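ホーム　お知らせ　議事録　会則　お問い合わせ

読書と手仕事の会「サロ」　1月定例会 議事録

時間　午後2時より
場所　ザドステッド集会室
出席　13名（ほかに委任4名）

開会
寒いなか、たくさんの方にお集まりいただきました。お茶がなかなか行き渡らず、始まりが少し遅くなりましたが、そのあいだに年末年始に読んだ本の話でずいぶん盛り上がりまして、議題に入るのが惜しいような雰囲気でした。

1　前回議事録の確認
会報の発送時期についての記述が、前回の話し合いの内容と少しずれているとのご指摘がありました。「月初め」を「月の半ばまで」に直すことで、みなさん了承されました。

2　春の朗読会について
会場は今年もパンドリー会館の小ホールをお借りする方向です。昨年は後ろの席で声が聞き取りにくかったとの感想が複数寄せられていましたので、マイクを使うかどうか、かなり時間をかけて話し合いました。生の声のやわらかさを大事にしたいというご意見もよくわかりますし、せっかく来てくださった方に届かないのは申し訳ないというお気持ちももっともで、どちらにもうなずく方が多かったように思います。結局、椅子の並べ方を扇形に変え、マイクは2本用意して、使うかどうかは読み手におまかせすることに決まりました。
演目は短いものを中心に、途中で休憩をはさみます。方言の昔話をぜひまた聞きたいという声が多く、昨年読んでくださった方にもう一度お願いすることになりました（ご本人は照れておられましたが、引き受けてくださいました。ありがとうございます）。

3　編み物の部より
マフラーとひざ掛けが合わせて28点仕上がり、先月、マフルース園へお届けしました。園からは丁寧なお礼のお手紙をいただき、席上で読み上げました。膝の上に広げて色の名前を言い合って楽しんでくださっているとのことで、聞いているこちらまでうれしくなりました。
毛糸の残りが偏っていて、濃い緑ばかりが余っているそうです。ご自宅に明るい色の毛糸が眠っている方は、少しでも結構ですのでお持ちください。次は帽子に取りかかりたいとのことですが、輪針の太さがそろっていないため、次回までに手持ちを調べておくことになりました。

4　会報の紙面について
文字をもう少し大きくしてほしいというご要望が続いています。大きくするとページが増え、郵送料にも響きますので、まずは行間を広げた見本を一度作ってみることにしました。季節の随筆の欄は残してほしいとの希望が強く、今年の共通の題は「窓」に落ち着きました。「台所」も最後まで競っていましたので、こちらは来年にとっておきましょうということです。原稿は手書きでもかまいません。長さもあまり気になさらず、気軽にお寄せください。

5　その他
・本棚の貸し出しノートが残り少なくなったので、新しいものを買います。
・上下巻の小説のうち、下巻だけが戻っていないものがあります。お心当たりの方は棚に返しておいてください。続きを待っている方がおられます。
・お茶菓子の当番表は、次回お配りします。
・集会室の暖房は温まるまでに時間がかかるため、次回から鍵を開ける係の方に早めに入れていただくことになりました。ひざ掛けをご持参くださるのも歓迎です。

次回
2月の定例会は、同じく午後2時から集会室で行います。朗読会のちらしの下書きを見ていただく予定ですので、眼鏡をお忘れなく。

以上、午後4時に閉会しました。そのあとも残って話し込む方が多く、片付けもみなさんで手伝ってくださいました。

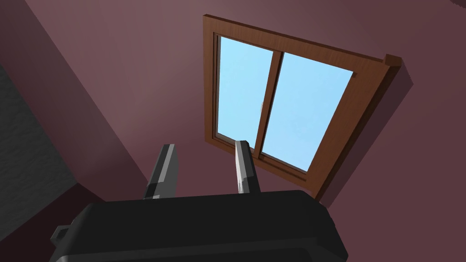 紫がかった壁と木枠の窓（CG）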